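Kaja Ots asked for my table-laying notes after I'd gone on about them at the Clenlow repair café, so they're written up at last!

# Getting the best from a two-armed table helper

I've had the Stöcker kit on trial for 5 weeks now, and I'm smitten. It's slow (bring a cup of tea), but there's something lovely about watching it work. These tips are for anyone trying it at home, and most of them cost nothing.

## Before you switch on

- **Use a light table with a plain top.** Mine copes far better with pale grey than with the flowery oilcloth I started with.
- **Choose crockery in different colours.** Matching white bowls and plates muddled it every time. Charity shops are full of odd ones.
- **Go for plastic or steel at first.** You will drop things. I lost two good saucers in the first week.
- **Check the cables.** They need enough slack for a full reach, so move each arm out by hand before you start and see that nothing pulls tight.

## Laying a place

- **Start with the bowl and mug.** Tall things are easier to grip, and you get a quick success, which cheers everybody up.
- **Leave a finger's width between fork and spoon.** Flat cutlery is the hardest job of all – Reinhold Dreßler puts his on a folded tea towel so the grippers can get underneath, and I've copied him ever since.
- **Give the plate plenty of room.** A shallow one with a bit of a rim is best.
- **Keep the setting near the arms.** Bowl and mug behind, plate in front, fork and spoon to the right of the plate suits mine, with remotes and water bottles pushed further back.

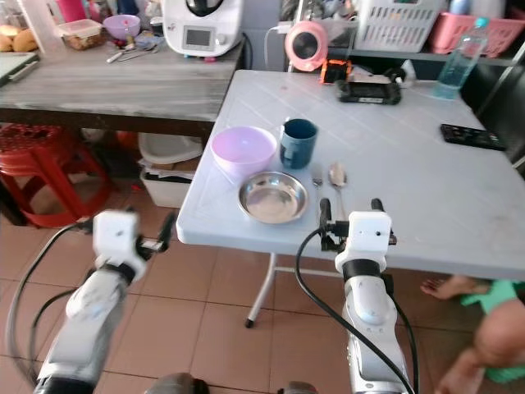
## Afterwards

- Wipe the gripper fingers with a barely damp cloth. Greasy fingers slip on steel.
- Park both arms before folding the table away.
- Write down what went wrong while you remember it. My notebook mostly says "spoon".

Would I keep it? Yes, gladly, though I'd love a quieter motor and a manual with bigger print. Yara Saab has the kit next, from May.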